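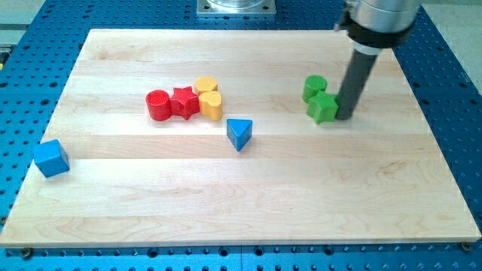

How a robot learns to push things

At Terach Robotics Club, kids in Years 5 to 8 meet every Wednesday after school. This year one group is teaching a robot arm to move coloured blocks across a board. The robot doesn't pick the blocks up. It has no fingers. It pushes them with the end of a rod, a bit like you might push peas across your plate with one chopstick.

The group calls its robot Trima. This page explains how Trima works, what the club has tried so far, and what you can try at home without a robot.

Why pushing?

Most people think of a robot arm as something that grabs. Grabbing is useful, but it takes a hand or a gripper, and those have a lot of parts. A rod has no moving parts at all. The arm moves the rod, and the rod moves whatever is in its way.

Pushing sounds easy. You do it all the time. You push a chair under a table, or push a book to the back of a shelf. Try it with one fingertip, though, and pay attention to what happens. If you push a book right in the middle of one side, it slides straight. If you push near a corner, it turns as it slides. Your brain notices the turn and shifts your finger to fix it, and you hardly think about it.

A robot has to be taught to notice the turn, and then taught what to do about it.

What the robot knows

Trima gets its information from a camera that looks at the board. A camera picture is made of tiny squares of colour called pixels. To a computer, each pixel is just a set of numbers. Nothing in those numbers says "star" or "cube".

The first job for the program is to find the blocks. It looks for patches of red, blue, green and yellow that stand out from the pale wood. Then it looks at the outline of each patch. A star has points. A heart has two round lobes. A cylinder seen from the top is a circle.

When two blocks of the same colour are touching, this gets harder. A red cylinder and a red star side by side can look like one big red blob with a strange outline. The group had a lot of trouble with this in the first term. Skye Rennie, who is in Year 7, wrote a part of the program that looks for narrow spots in a blob, where two shapes might meet, and makes a guess about where to split it. It still gets it wrong sometimes, mostly with the yellow ones.

Shadows are a problem too. A shadow changes the colour of the wood, and the edge of a shadow can be mistaken for the edge of a block. Bright, even lighting helps because it makes the shadows soft.

How the arm gets an instruction

A person types a short sentence, such as "push the blue triangle to the green star". The program breaks the job into steps:

Find the blue triangle.
Find the green star.
Work out a line from one to the other.
Move the rod to the far side of the triangle, without bumping anything on the way.
Push a little.
Look again.

The last step matters the most. Trima never does the whole push in one go. It moves the rod 4 millimetres, takes another picture, and checks where everything is now. If the triangle has turned, the rod moves sideways a little before the next push. Engineers call this feedback. You use feedback when you ride a bike. You lean, you feel the bike tip, and you lean back the other way.

Teaching by showing

There are two main ways to tell a robot how to push well. One is to write rules. For example: "If the block turns to the left, move the rod to the left." The club began with rules, and they worked well for the cube and the cylinders. They worked badly for the stars. The rod kept slipping into the gap between two points and getting stuck there, so the star spun and went nowhere useful.

The other way is to show the robot. A person steers the arm with a hand controller and does the job while the computer saves every picture and every movement. After enough of these recordings, called demonstrations, a learning program can start to copy the pattern. It doesn't remember one push and repeat it. It looks for what people usually do when the board looks a certain way.

The group has recorded 119 demonstrations. Niall Matheson did more of them than anyone else and says the heart is the worst shape, because one side is curved and the other comes to a point. Their goal is 800 by the end of the year. Igor Krawczyk, the club's mentor, says that is still a small number for this kind of learning, but enough to see the robot improve.

Keeping things still

The board must not move. If it slid even a little, every position the computer had worked out would be wrong. The club's board is made of maple, and screws near its corners hold it to a blue table full of holes. The holes are in a regular grid, so parts can be bolted down in the same place each time.

Nobody puts a hand on the board while the arm is switched on. One person at each session holds the stop button and does no other job. When it is your turn on the button, you don't type, you don't steer, and you don't chat.

Try it at home

You need a friend, a table, a pencil and a few small things with different shapes - an eraser, a bottle cap, a cookie cutter.

Set the things out on the table. Choose one to push and one to push it to. Now close your eyes and hold the pencil by the end. Your friend is the camera. They may only tell you where things are, using words like "left", "right", "closer" and "turning". After each small push, stop and wait for your friend to speak.

Then try it again with your friend speaking only once, at the start. See how far off you end up. That is pushing without feedback.

Words to know

Demonstration: a recording of a person doing a job, used to teach a robot.

Feedback: checking what happened and using it to decide what to do next.

Pixel: one of the tiny squares of colour that make up a digital picture.

Next term the group will give Trima longer instructions, such as sorting all the blocks by colour into the corners of the board. Club notes and the code are kept by Morag Pringle in the school library, and any student may ask to see them.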